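Zukstead Staff Consultative Group
Minutes of the October meeting, held in the upstairs lunch room, 2.00 pm

In the chair: Radoslava Procházka
Present: day shift packing, afternoon shift packing, dispatch, maintenance, payroll, and two people from Trutum by phone (the line dropped out twice, and we thank them for ringing back each time)
Apologies: night shift, who were asleep, and quite right too

1. Welcome and previous minutes

Radoslava welcomed everybody and thanked dispatch for bringing the lamingtons. The previous minutes were accepted with one correction: the new rostering rule applies to casuals as well as permanents, which had been left out and had caused a bit of worry on the floor. Radoslava said sorry for that and has already spoken to the people it affected.

2. Line 2, first full month with the Ratico cell

Maintenance reported that the Ratico cell on Line 2 has settled in nicely after a scratchy first week. It is now handling 400 cartons an hour on the plain runs. Mixed cartons are still being packed by hand, and will be for a good while yet, as the cell doesn't cope with anything soft or floppy. The refill pouches were tried again and it dropped a good many of them.

Day shift said the lifting is much better and a couple of sore shoulders are on the mend, which everyone was very pleased to hear. They also said, fairly, that the job has become lonelier. Four people used to stand along that bench and have a yarn, and now there is one person minding the cell with earmuffs on. Radoslava asked whether shorter turns at the cell would help. After a long chat it was agreed to try swapping every hour, so that each person gets back to the hand bench and some company before smoko.

Afternoon shift asked who is meant to clear a jam when maintenance is on tea. Maintenance will write up a one-page card and stick it on the guard. Nobody is to open the guard until they've been shown how, please, no matter how keen they are.

3. Jobs and hours

This was the item most people had come for, and Radoslava let it run well over time. She repeated that no permanent position goes as a result of the Ratico cell, and that she has this in writing from Keane, who own the building and the equipment. Payroll confirmed that 33 people are on the packing roster, the same as before the cell arrived.

Dispatch pointed out that nobody losing a job isn't quite the same as nobody losing hours, and that weekend overtime has dried up. Payroll agreed that it has. There was some frank talk about this, all of it good-natured, and Radoslava undertook to go back to Keane and ask for a clear answer on overtime through to Christmas. She would rather bring back bad news than no news.

4. Handling work with Trutum

Trutum took us through the mixed-item handling, where people do the picking up with hand-held grippers and the recordings are used to teach the machines. Payroll asked what sort of goods were involved, and the answer was ordinary household bits and pieces, with soft and crinkly things very much included: snack packets, face masks and the like. Several of the packers were tickled by this, having said for years that the soft stuff is the hard part.

Day shift asked if our own packers could have a go. Trutum would be glad of them, as people who pack for a living have good habits with their hands. It would be voluntary, at the normal hourly rate, and never in place of a meal break. Afternoon shift asked straight out whether they'd be training up their own replacements. Trutum said they understood the question and couldn't promise what any customer would do in years to come. Radoslava thanked them for not dressing it up. It was agreed that anybody who says no will not be asked a second time.

Names to payroll on extension 662.
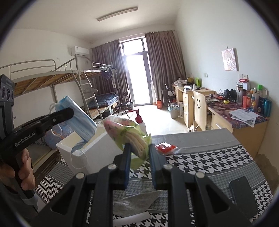 5. Training and tickets

Radoslava has found money for two people to do the cell operator's ticket before the new year. Afternoon shift asked that at least one place go to them, and this was agreed without any fuss. Expressions of interest go in the box by the time clock. No computer skills needed, and maintenance is happy to sit down with anyone who is nervous about the written part.

6. Other business

The lunch room microwave is to be replaced. The bike rack is still on order. Dispatch asked for the radio to go back on at the hand bench now that the noise has shifted down to the other end, and there was loud support for this.

Meeting closed at 3.40 pm. The overtime answer from Keane will be first on the list next time.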